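Gorko laundry cell: equipment planning gallery
2021-07-09

These pages support the equipment request for the Gorko laundry cell. The request covers hands, hand covers and one domestic front loader per cell. Prices are net, per unit, as quoted by Fokitz and Fallahi. Delivery is planned for October.

1. Hands and covers
Metal fingers with hinged tips, under a knitted fabric cover on the back of the hand. The hand is a capital item. Covers are budgeted as consumables, on a separate line, and are ordered by the box.

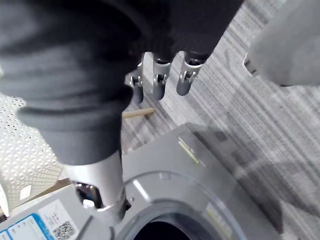 Edgardo Macapagal would move the covers into the service contract, on the grounds that a consumables line gets trimmed first and the contract does not. He also wants the supplier to state a replacement interval in writing before anyone signs.

The comment has been passed to purchasing. Until there is an answer the covers stay where they are in the budget.

2. Machine
Fokitz quoted 1088 for the front loader and Fallahi quoted 948. The lower quote leaves out delivery and removal of packaging. Door swing must be included in the floor plan: the arms need clear access to the drum with the door fully open. Allow for this before fixing the position of any table or shelving.

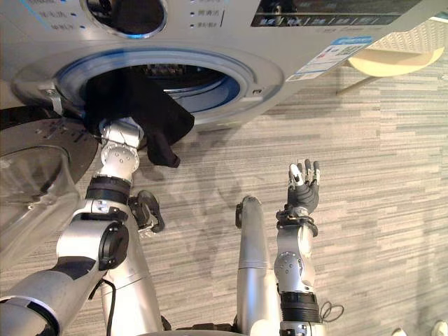 Loading a black fabric item, door open to the left.

3. Containers and floor area
An open container beside the work position is enough for the first phase. Fixed bins were priced and dropped. The planning allowance is 1000 mm of clear floor on the loading side, measured from the front of the machine. 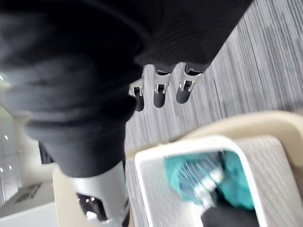
Shelving, if it is wanted later, comes out of the Fistgate budget and needs its own request. Hartmut Oltmanns holds the floor plan and will issue a revised copy once the machine is chosen. The request is for 2 cells; spare hands are quoted separately and are valid to the end of October.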